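Como montar um caderno de estatísticas para a equipa de basquetebol do clube

Para acompanhar uma época de formação não é preciso software pago. Um caderno A4, uma folha de jogo e uma folha de cálculo chegam. O método descrito nesta página é o que usamos nos sub-16 do Skudent desde junho.

O que é preciso

Um caderno pautado com pelo menos 90 folhas
Duas canetas de cores diferentes
Uma folha de cálculo (usamos o Fikeo, mas qualquer uma serve)
Uma pessoa no banco que não esteja a treinar nem a jogar

Passo 1 – Preparar a folha de jogo

Desenhe uma linha por jogador, pela ordem do número da camisola. As colunas são: lançamentos de dois, lançamentos de três, lances livres, ressaltos ofensivos, ressaltos defensivos, assistências, perdas de bola e faltas. Deixe a última coluna em branco para notas.

Em cada lançamento falhado faça um traço; em cada lançamento convertido, um traço com um círculo à volta. A primeira parte vai a azul e a segunda a preto.

Passo 2 – Registar durante o jogo

Registe primeiro o lançamento e só depois o ressalto ou a assistência. Se perder uma jogada, ponha um ponto de interrogação na margem e siga em frente. No desconto de tempo confirme as faltas com a mesa. No fim do jogo, compare a soma dos pontos com o marcador oficial antes de sair do pavilhão.

No final da época, a folha do melhor jogo pode ir para a parede do balneário.
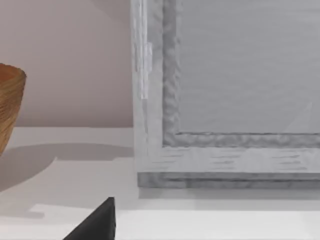 Moldura cinzenta esbranquiçada com painel liso, sem nada lá dentro.

Passo 3 – Passar os dados para a folha de cálculo

Faça-o no próprio dia. Crie um separador por jogo e um separador geral que some tudo. A percentagem de lançamento é o número de convertidos a dividir pelo número de tentados. Na nossa primeira época a equipa tentou cerca de 1000 lançamentos e converteu 283, e foi com esse número que decidimos mudar o treino de terça parte para média distância.

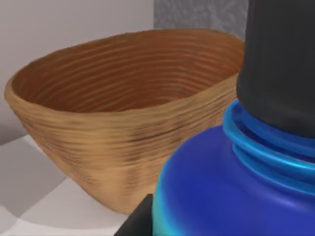
Os lances livres merecem um registo à parte, feito no treino. Cada jogador lança dez no fim da sessão e anota o resultado num papel com o seu nome. Para recolher os papéis serve qualquer recipiente de boca larga, como a taça castanha com sulcos da fotografia. Depois passe tudo para o caderno, com a data do treino ao lado. Com 170 lances por jogador já se nota quem precisa de rever a posição dos pés.

Passo 4 – Mostrar os números à equipa

Mostre primeiro os totais coletivos. Os individuais ficam para uma conversa curta com cada jogador. No torneio de Solheim levámos apenas as perdas de bola e os ressaltos ofensivos, numa única página, e foi suficiente para a palestra.

Guarde os cadernos antigos. As folhas soltas vão numa capa, pela ordem dos jogos.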